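Open day at Akura: an afternoon among the drinks

I've walked past the Akura building for years, so when they opened the doors one Tuesday in May I was there before the first tour! Lilian Lema took our group of 16 around, and she'd answer anything, even my long list of questions about bottle caps.

We began in the packaging room, at a white table against a white wall. I loved how plain it was. With so little else to look at, even a blue-capped water bottle becomes interesting, and you start noticing the grooves in the plastic and the way they catch the light.
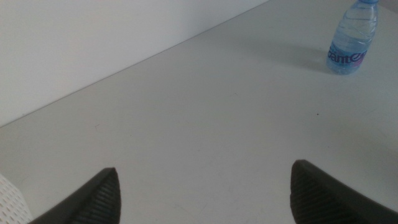

Lilian passed a few samples along the group so we could squeeze them (mine crackled all the way to the coat rack). The ridges help a thin bottle keep its shape, she told us, and I haven't picked one up since without running a thumb over them.

Then came my favorite part – comparing packages. There was pale yellow tea in a tall clear bottle with a little blue butterfly on the label, a slim red can with black script, and water with a bright blue cap. I could have stayed on the tea label alone for almost 45 minutes.

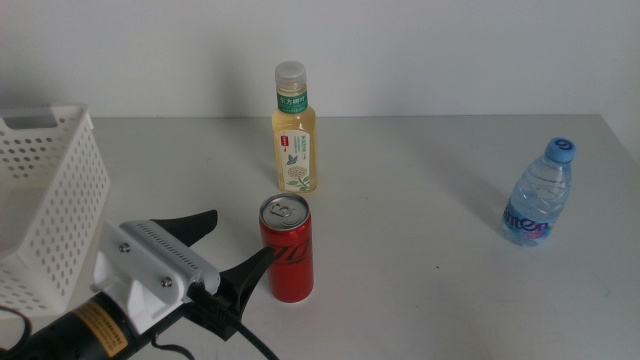

Do you need to book for the next open day?
Places are free, but each tour is kept small, so put your name down at the front desk or call ahead.

We finished upstairs with a tasting of 8 iced teas, where Todor Kolev and I disagreed cheerfully over the lemon one. Wear comfortable shoes, and get there early if you want to park on the street.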